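I have been meaning to write down how I keep tape and string in order, and now that the November wind is rattling the shed door I have run out of excuses. We moved to Botby with 51 boxes and more half-used rolls of tape than any household needs, and for years they lived in the drawer under the kettle, stuck to each other and to the birthday candles.

## Give the rolls one home

Pick a single open container, light enough to carry to the job, and let all the tape live there. Mine goes from kitchen to shed and back again most weekends. A wide one is far kinder than a deep one - you can get your hand in without tipping the lot out on the floor (I have done that more than once, I'm afraid). 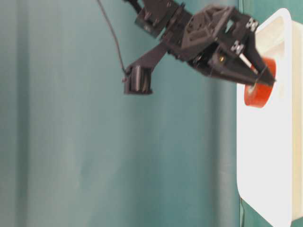
A reader in Plarkura wrote to say that she stands her rolls on edge like plates in a rack, thin ones at the front, and that they stick together far less in summer that way. I tried it in July and she is quite right, so do give it a go.

## Finding the end

Oh, the hours I have lost picking at a roll with my thumbnail! These days I do this:

1. Fold the last bit of tape under itself before you put the roll away, a fingertip's width is plenty.
2. If you've forgotten, run your nail slowly round the roll under a bright lamp until you feel the ridge.
3. For a roll that splits as it peels, leave it somewhere warm for 6 hours and try again.
4. Put everything back in the tray before you make the tea, or it will still be on the table at bedtime.

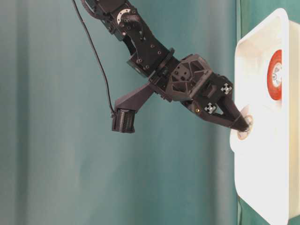 ## String, and the sticky bits left over

String wants a jar with a hole in the lid, and the end poked up through it. I buy mine in 100 metre balls from Jakubowski, the ironmonger by the station, and one lasts me seven months or so, longer if the beans do badly.

For the gummy marks old tape leaves on jars and windows, a little cooking oil on a rag, ten minutes' patience, then warm soapy water. Test a corner first on anything painted - I took a pale patch off the pantry door and it is still there behind the aprons.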